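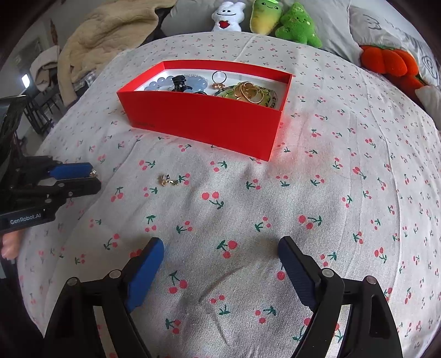 Dear all, thank you for the advice on keeping small jewelry. I have now tried the first step, to bring everything to one place before buying any organizer. I used the bed, and I would choose a plainer sheet next time. One small gold earring with a clear stone lies among the printed cherries, in front of the red box, and it is easy to overlook. In the box the beads, the green bangle and the gold rings still share one space, so I must decide about dividers.

On 13 March-list message, Pernwood wrote:
> Do not put bead bracelets together with rings.
> A stone setting can scratch the beads. I use
> small cloth bags, one for each piece.

I agree about the bags for rings. But for the bangle, is a bag also necessary, or is a soft lining enough? The Nallwood tray costs 99 and has no lining.

Kind regards,
Ho-yin Choi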